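Bililholm club notebook, February, page 25

Cadonard run again this afternoon, the board-sorting task. The students have it down as working on the wiki. I changed that to "works sometimes" and expect to be argued with.

Their log says 249 attempts and 13 drops. Fine, but a drop only counts if the board leaves the fingers completely. A board held crooked goes down as a success, and I can't see how you'd plug anything into a crooked board. I asked for the angle to be logged too. Was told the Plorus script doesn't do that — it's one more column.

Grip today was on a round red motor board, one finger on either side, terminal block off to the left. My worry is the big capacitor. It stands well above everything near it, and the grasp planner treats the whole board as a flat disc.
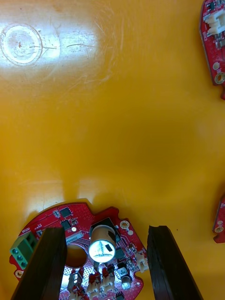 Second complaint, glare. The yellow surface is shiny and the overhead light washes out a patch of it. The Barbier detector is supposed to ignore that. I have yet to see a test that shows it, only a slide saying so. Try a matte sheet before anyone retrains anything.

Finger force is still set to 918 in the config, no units, no comment. Left it alone for now.

To do: angle column, matte sheet, find out what 918 means.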